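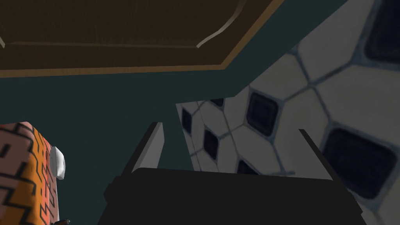

4. Rehearsing a Room Task in Simulation

Last updated: Friday, November 18, 2022

This section applies to all sites where the Kerent two-arm unit shares guest rooms with housekeeping staff. Complete Section 3 (user accounts) first. Every new task is rehearsed in the simulated bedroom before the unit is scheduled on a live floor.

4.1 Starting a rehearsal

1. Sign in to the Balier console with a shift lead account. Attendant accounts can watch a rehearsal but cannot start one.
2. Select Rooms, then Practice Bedroom.
3. Load the task file. Confirm that the version number matches the one on the shift sheet.
4. Set both arms to the raised start pose with the grippers clear of all furniture.
5. Set the run limit to 30 minutes and press Start.
6. Watch the first pass without pausing. Log each stop by its code.

Note: Pausing during the first pass resets the contact log.

CAUTION: Do not copy a task file to a live unit while a rehearsal is open. The console does not block this.

4.2 Staffing during rehearsal

A rehearsal requires 2 people, one at the console and one attendant who does the same task by hand on a normal shift. The attendant marks any motion that would be in the way of a person working in the room. Marks are entered under Attendant Review and cannot be edited by the shift lead.
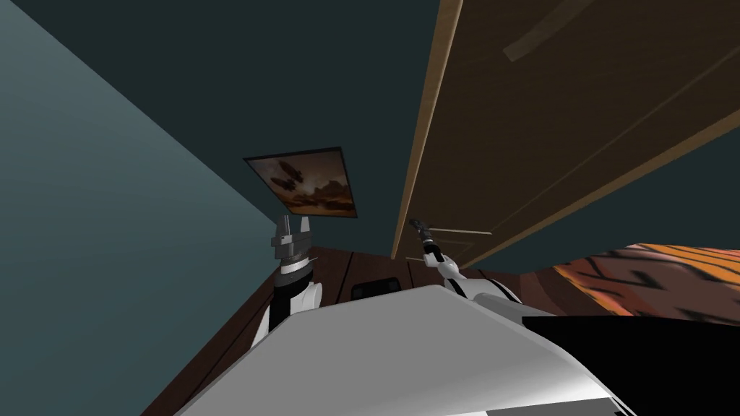

Kristine Bautista asked whether time spent on reviews would be taken out of the room quota. It will not. Enter review time under code 60, and the quota for that shift is reduced to match. Trinidad Castillo added that attendants on the late shift need the same code, and it has been open to both shifts since April.

4.3 Division of work

The unit takes over lifting and carrying. Attendants keep inspection, guest requests, and final sign-off on the room. No attendant is required to work inside the marked arm zone while the unit is moving. If the task file calls for it, reject the file and notify Amado Fajardo.
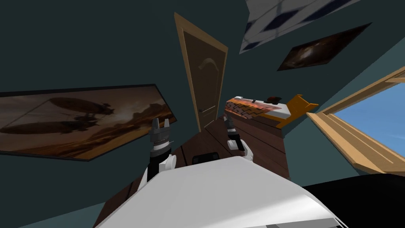
Clearance settings are made separately for each arm and are saved with the task file. Open Arms, then Clearance, and enter the values from the room sheet. Check the right arm first in this room, as its gripper comes up in front of a corner of the bed. Then check that the floor leading to the door is left free as a walking path for the attendant.

4.4 Releasing the task

1. Run 3 full passes with no contact stops.
2. Close all open attendant marks. A mark is closed only by the person who entered it.
3. Export the log to the Tolentino folder.
4. Have the shift lead and the attendant both sign the release form.

Note: If a released task is changed in any way, including speed, repeat this section from step 1 of 4.1.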